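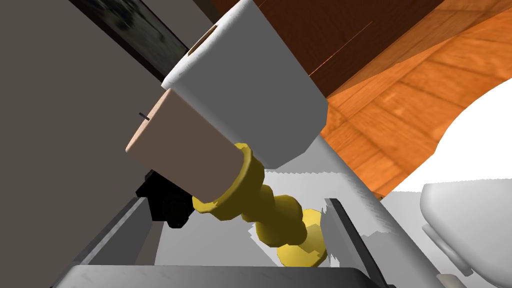 Same bill here, and the phone line only told me to wait for the next one. Did you get any further than that? – porchlight

Water bill doubled on an estimated reading. Do I have to pay it?

gravelroad
My usual bill from Rosis Water is $100. The new one is $200 and has an E next to the reading, so it was estimated. I haven't changed anything in the house. The online account only lets me pay the full amount or set up a payment plan. Can I pay the normal amount and argue over the rest? 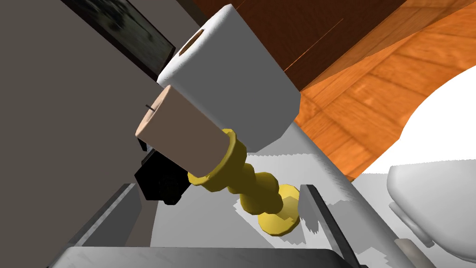

Dayton, 10 Sep 2026
Adding to my post. I went out and read the meter myself and it is lower than the number on the bill. The lid was under a lot of dirt, which may be why the reader skipped it. The due date is coming up and I would like to know what to send them.
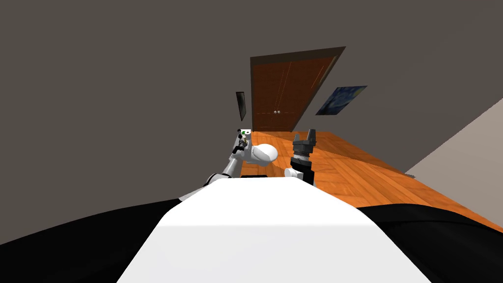 Answers

hosebib
Call them. Mine got fixed.

tallgrass
Send them a dated photo of the dial with the serial number showing, and ask for a corrected bill. Most utilities will take a customer reading. Ask for the dispute number and write it down. Also ask if the due date is on hold while they look at it – at some companies it is, at others you have to pay the part you agree with on time. Read the back of the bill for that.
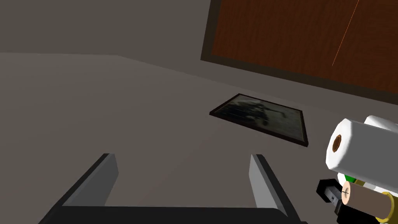
Then check for a leak anyway. Turn off every tap, note the dial, leave it for two hours and look again. If it moved, start with the toilets. A few drops of food coloring in the tank will show up in the bowl if the flapper is bad.

If it didn't move, you have that to tell them too. My correction took three weeks and came as a credit on the next bill, so don't expect a check.

stillwater_b
What tallgrass said, but I'd do it by email so there's a record. Dig the lid out too, or they will estimate it again.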